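**Harasym meldet Greiffehler an zweiarmigen Montagezellen und stellt korrigierte Steuerungssoftware bereit**

Grollville, im November. Die Harasym GmbH hat bei Dauerversuchen mit der Zweiarmzelle Feltudano einen Fehler in der Greifkraftüberwachung festgestellt. Betroffen sind 176 ausgelieferte Zellen mit Steuerungsstand 4.2. Personenschäden sind dem Unternehmen nicht bekannt. Bis zur Installation des korrigierten Standes 4.3 ist der Parallelbetrieb beider Arme im gemeinsamen Arbeitsraum zu unterlassen.

**Fehlerbild**

Der Fehler tritt auf, wenn der rechte Arm ein Teil mit Durchgangsbohrung an der Kante fasst und der linke Arm im selben Regelzyklus eine Freigabe anfordert. Die Steuerung wertet den kurzzeitigen Abfall des Motorstroms als abgeschlossene Ablage. Der Greifer gilt intern als leer, obwohl das Teil noch zwischen den Fingern liegt. In der Folge wird der Arbeitsraum für den zweiten Arm freigegeben. Die Statusanzeige an der Basis des Arms bleibt dabei grün, eine Störmeldung wird nicht ausgegeben.

Erstmals beobachtet wurde das Verhalten im Versuchslabor Gravatent. In einer Versuchsreihe mit 1.266 Greifzyklen kam es zu vier fehlerhaften Freigaben und einer Berührung der beiden Greifer bei reduzierter Geschwindigkeit. Beschädigt wurde eine Greiferbacke. Als Prüfteile dienen in Gravatent Kunststoffelemente aus einem Konstruktionsspielzeug, darunter Muttern verschiedener Form, T-förmige Bolzen und Lochleisten. Die Teile sind leicht, weisen unterschiedliche Außenkonturen auf und werden ungeordnet vorgelegt.

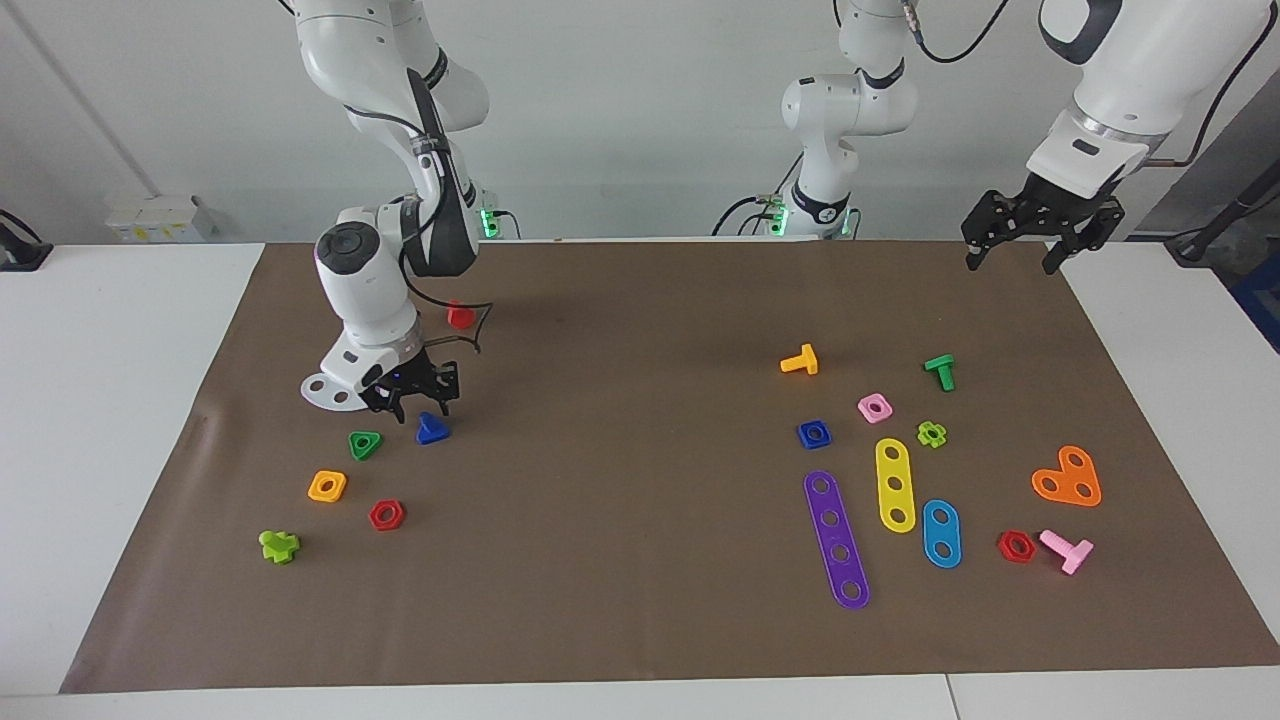 *Prüfaufbau mit zwei Armen und Zweifingergreifern, rechter Arm über einer blauen Dreiecksmutter.*

Die Auswertung der Protokolldaten ergab, dass die Entprellzeit der Stromüberwachung mit Stand 4.2 verkürzt worden war. Die Änderung sollte die Taktzeit bei kleinen Werkstücken senken. Im Freigabetest wurde sie ausschließlich im Einarmbetrieb geprüft. Harasym hat den Testplan um eine Prüfung beider Arme mit konkurrierenden Freigabeanforderungen ergänzt.

**Maßnahmen für Betreiber**

Betreiber lesen den Steuerungsstand im Menü »Service / Versionen« ab. Für Zellen mit Stand 4.2 gilt:

- Betriebsart auf »Sequenziell« umstellen und Auswahl mit dem Serviceschlüssel sperren.
- Verfahrgeschwindigkeit beider Arme auf 400 mm/s begrenzen.
- Greiferbacken und Flanschplatten auf Druckstellen und Risse prüfen.
- Eingriffe in den Arbeitsraum nur bei abgeschalteten Antrieben vornehmen. Die grüne Anzeige ist kein Nachweis für einen leeren Greifer.

Zellen mit Stand 4.1 oder älter sind nicht betroffen. Ein Rückschritt von 4.2 auf 4.1 wird nicht empfohlen, da die Kalibrierdaten der Handgelenke in einem anderen Format abgelegt sind.

**Korrigierter Stand 4.3**

Stand 4.3 stellt die ursprüngliche Entprellzeit wieder her und verknüpft die Freigabe zusätzlich mit der gemessenen Fingerposition. Weichen beide Signale voneinander ab, halten die Arme an und die Anzeige wechselt auf Rot. Nach der Umstellung wurden in Gravatent 1.000 Zyklen im Parallelbetrieb ohne fehlerhafte Freigabe gefahren. Die Versuche werden mit metallischen Werkstücken fortgesetzt, Ergebnisse liegen hierzu noch nicht vor.

Die Software steht registrierten Betreibern kostenfrei im Serviceportal zur Verfügung. Nach der Installation ist eine Referenzfahrt beider Arme erforderlich. Beschädigte Greiferbacken ersetzt Harasym unabhängig vom Gewährleistungszeitraum.

**Über Harasym**

Die Harasym GmbH mit Sitz in Grollville entwickelt Steuerungen und Greifsysteme für die Kleinteilmontage. Das Versuchslabor Gravatent führt Dauer- und Freigabeprüfungen für die Baureihe Feltudano durch.

Pressekontakt: Harasym GmbH, Unternehmenskommunikation, Grollville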